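荷物保険の少額請求、書類を簡素化へ ディスミア社が新方式

2020年1月27日

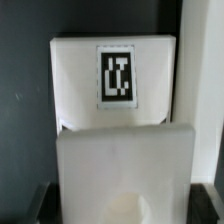
損害保険のディスミア社は、企業向け貨物保険のうち少額の請求について、提出書類を減らす新しい方式を導入すると発表した。対象は国内輸送中の破損と紛失で、請求額が1,000ドル以下のものに限る。これまでは損害額にかかわらず、送り状の写し、商品の仕入れ伝票、運送会社の事故証明、損害の明細書をそろえる必要があった。新方式では送り状の番号と写真、簡単な申告書で受け付ける。写真は、箱の全体と損傷部分を写したものがあればよい。

同社の貨物保険部長プレシャス・ングバネ氏によると、貨物保険の請求件数のうち少額のものは54%を占める。一方で、支払額に占める割合は小さい。「少額の請求でも、担当者が書類を確認する手間は大口の請求とほとんど変わらない。契約者からも、受け取る金額に見合わないという声が以前から出ていた」と同氏は話す。

同社は昨年12月まで、卸売業と通信販売業の契約者300社を対象に試験運用を行った。参加した企業では、請求の受け付けから支払いまでの日数が平均で20日ほど短くなったという。書類の不備による差し戻しも減ったとしているが、件数は公表していない。

試験運用に加わった雑貨卸のロリコ社では、総務担当のシズウェ・ブテレジ氏が請求業務を受け持っている。同氏は「以前は運送会社から証明書が届くのを待つだけで1か月が過ぎることもあった。金額が小さいものは請求をあきらめていた」と振り返る。新方式になってからは、倉庫の担当者が荷受けの際に写真を撮り、その日のうちに申告書を送っているという。

保険料率は当面据え置く。ただし、請求がしやすくなることで件数が増える可能性があり、同社は次の契約更新期に損害率を見直したうえで、料率を改めて検討するとしている。免責金額の設定にも変更はない。すでに契約している企業は特別な手続きをしなくても新方式を利用できるが、海外輸送を含む包括契約は対象外となる。

保険仲介業ウルキホ社のテンバ・ズールー氏は、契約者にとって利点は大きいとみる一方、注意も促している。「写真を撮る前に梱包材を捨ててしまうと、輸送中の損害かどうかの判断が難しくなる。中小企業では荷受けの手順が決まっていないところも多く、まずそこを整える必要がある」。同氏の顧客の中には、荷物を開ける場所を決め、損傷を見つけた場合は作業を止めて責任者に連絡するという規則を設けた会社もある。

不正請求への備えについて、ディスミア社は、同じ送り状番号での重複請求を自動で検出する仕組みを設けたと説明している。短期間に請求が集中した契約者には、従来どおりの書類の提出を求める場合がある。送られた写真の日時や内容に疑問があるときは、担当者が荷物の現物を確認することもある。このため契約者は、支払いの通知を受け取るまで、損傷した商品と箱を保管しておかなければならない。

競合のバンドバ社も同様の見直しを進めている。同社の広報担当ルワジ・マシャング氏は、少額請求の簡素化を検討していることを認めたが、対象とする金額や開始時期は決まっていないとしている。業界では、個人向けの旅行保険や家財保険で写真による申告が先に広まっており、企業向けの貨物保険は対応が遅れていた。

ディスミア社は申告書の書式を契約者向けのページで配布している。運送会社への損害の通知は、新方式を使う場合でもこれまでと同じ期限内に行う必要がある。通知が遅れた場合は、保険金が減額されることがある。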